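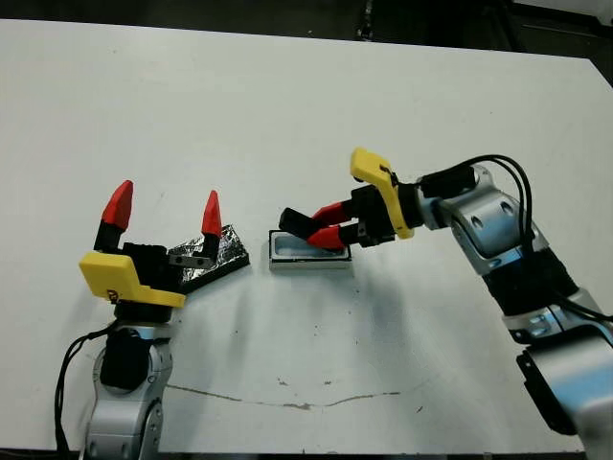

Two-arm cells going in on our packing benches, what happens to the people?

Posted by fovinum_nights, 2021-11-30

Sorry if this is in the wrong section. I work at a contract packers in Badbridge, small trays and foil wrapped stuff mostly, 34 of us over two shifts. Management have told us that from July some of the benches go over to two-arm robot cells. We had a meeting, twenty minutes, mostly slides. Nobody's job is going, they said, "roles will evolve". Fine but what does that mean on a Tuesday morning sort of thing.

What I want to know from anyone who's had it happen:

Do you end up just standing watching the thing? I like my job because my hands are busy, I'd go mad.
Does the bench rate (we get a bit extra for going over 200 trays a shift) just vanish? Nothing on the slides.
Who gets trained? Two of the younger lads have been asked already, quietly. I've been there longest and haven't.
Also is it loud.

Not against it in principle. My wrists are shot from the foil wrapping if I'm truthful. Just would like to know before I sign the new contract wich is sat on the kitchen table.

Thanks in advance

Alžběta Vaněk

Been through it, different firm (Šťastný, we did kit assembly). Will be quick, on my break.

Standing watching: yes, first couple of months. Worst bit of the whole thing. You stand there, it does it slower than you would, it stops, you clear it, press the button, stand there again. Then it settled and I had three cells to look after and was on my feet all day, loading, checking, swapping fingertips when they wore. Busy again but a different busy. More walking, less wrists. My hands are better, my knees are not.

Foil. You mention foil. Ours hated anything shiny or crumpled, the cameras got muddled by the reflections and it would go in at a daft angle. Every wrapped piece looks a bit different too. So the awkward items stayed with people for over a year, and if you're good at the awkward items that is worth saying out loud to your manager. Keep a note of what jams and how you sorted it. I filled an exercise book and the engineers photocopied it, and that is how I got on the training, not by asking.

Bench rate. GET IT IN WRITING. Ours was "under review", then gone. We had a rep who got a one-off 2000 for each of us in place of it but that was after a lot of letters, and people who'd signed early got nothing extra for ages. So don't sign yet. Ask what the rate turns into, ask for the grade of the new role, ask if it's the same shift pattern. If they say cell operator and can't tell you the grade then it hasn't been decided and you've got room to argue.

Noise, the arms themselves are quiet. Compressor if there is one is not. The beeping when it stops, you'll hear that in your sleep.

Training: ask for the list. Just ask, by email so theres a date on it. "How were people chosen and when is the next round." They don't like answering that in writing but they usually do.

Good luck, let us know how it goes

jisine_dave

robots are the future mate get used to it. our place Jisine got them and the overtime went first so if you rely on overtime thats the thing to look at not the bench rate. lad on nights says the new one did 3838 in a week, no idea if thats good

fovinum_nights

Thank you both. Alžběta that's really useful, hadn't thought about the overtime either. Emailed this morning asking for the list and the grade. Supervisor came over at dinner and said I could have just asked her, bit frosty, but she's going to find out. Contract still on the kitchen table.

One more if you're still reading, did they let you change how the bench was laid out? Everything here is set up for right handers sat down and I can't see how that works if I'm loading standing up.

Alžběta Vaněk

Yes but only because we moaned. Ask for a proper height adjustable loading table before they bolt things down. After it's bolted no chance. And a mat to stand on, get the thick one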